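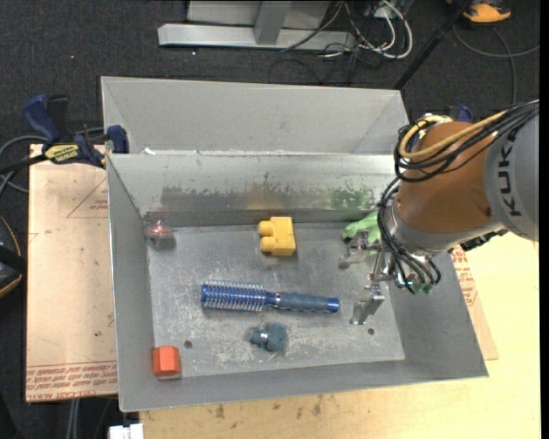
Is the swan mussel the same thing as a freshwater mussel?
It is one of them, yes. The swan mussel is the large greenish-brown one that lives in the mud of canals, slow rivers and the lake at Drarkden, where it does very little for years at a stretch. For looking at them on the bank we use a shallow tray of lake water; ours is plastic.

How big do they get?
Up to the length of a decent shoe. Most of ours are smaller.

How many are there in the lake?
The December survey found 172 along the Stendora bank. There are certainly more. They don't come forward.

Do they have predators?
Otters, mostly, and the odd ambitious crow.

Why do they need fish?
The larvae clamp on to a passing fish and ride about on it for some weeks before dropping off. The fish isn't consulted. No fish, no young mussels.

Can I take one home for my pond?
Please don't. A small garden pond rarely has enough food in it, and a dead mussel will let you know by smell.

I've found an empty shell. Do you want it?
Yes, if it came from the Gelley inlet, where our records are thin. Leave it in the box by the Papadakis boathouse with a note of the spot. "Near the water" has been tried.

Page last updated 29/04/2018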